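August 27, 2019

Up before six again. The heat didn't break overnight and the fan in the bedroom has started clicking, so I gave up on sleep and made coffee. Read a few pages of the ferry schedule while it brewed and still couldn't work out whether the early boat to Clondatton runs once the summer timetable ends. I'll call them tomorrow.

Spent most of the morning on the snack cupboard. It has needed doing since May. Every time I open the door something slides out, and last week it was the rice, which I was still finding under the stove on my hands and knees today. I took everything out and put it on the counter, then wiped the shelves down with vinegar and water. The top one was sticky at the back where the honey used to sit. Two goes with the sponge and then a butter knife for the last of it.

Threw out a box of crackers that had gone soft, a jar of something with no label, and the baking powder. Kept the lentils, though I don't know when I'll eat them. Osvaldo Bezerra gave them to me when he moved out of the upstairs apartment and I've carried them from one shelf to another ever since.

The snacks were the real trouble. I buy a bag for the trip, don't open it, and buy another for the next trip. They were stuffed in behind the cereal and on top of the flour. I put the bags on the dark table to decide what goes in the food box for the weekend and what stays home.
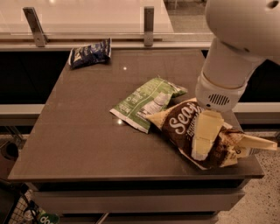 Snack bags on the table, the brown one on top of the green.

The brown bag is the biggest, so it goes in the box. If it goes back in the cupboard I'll have it finished by the weekend and then have to buy another one anyway. The green one can come too. It's easy to push down the side. I left the other one out for now and will see how much room there is after the bread.

For the food box I'm using the gray crate from Hullero, the one with the lid that doesn't quite shut. Heavy things on the bottom: coffee, the tinned tomatoes, the pasta. Then fruit, and the bags last so they don't get flattened. I learned that the hard way two summers ago when we ate crumbs out of a bag with a spoon for three days. A strap around the whole thing should hold the lid — I have one somewhere, probably in the car.

Lunch was eggs and the end of the loaf. Walked to Frota after that for bread and stamps. They were out of the seeded kind so I got plain. Paid for it with the last of my cash, 18 exactly, which left me nothing for the bus, and I walked back the long way by the canal to stay in the shade. The water is very low. Somebody has put a chair on the bank by the lock, facing the wall.

Mail when I got in: a letter from Fidusel about the renter's policy. It goes up in the fall. They want an answer in writing if I mean to change anything. I put it under the fruit bowl with the other one.

In the afternoon I put the shelves back together. Cans on the bottom, jars in the middle, dry things up top where I can reach them if I stand on the step. I moved the tea next to the kettle where it should have been all along. There's a whole half shelf free now, and I don't intend to fill it. Wrote the shopping list on the back of the Fidusel envelope: matches, salt, dish soap, baking powder, a new sponge.

Tried to fix the fan after supper. Took the front off and cleaned the blades, which were filthy, and it clicks just the same. Left it running with the window open.

Need to ask my sister for the big cooler back before we go, and find that strap.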